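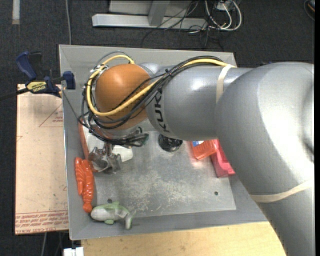
Re: Bath toys, sort or toss?

finlay_n
Okay, I love this lobster! Ours is the same orange-red and my daughter won't get in the tub without it. Does yours have the ridged tail too — the kind that traps soap scum?

Clitamgate65
It does, and an old toothbrush gets right in there. I do the whole bin on Sundays.

Gaspard Hamel
Toothbrush, sure, but I'd toss anything that squirts. You can't clean the inside.

Clitamgate65
Disagree! Plug the hole with hot glue when it's new and you're fine. Is yours a shark or a dolphin, by the way? We argue about ours at home.

finlay_n
Green fin, forked tail... I say shark. Going to try the glue tonight!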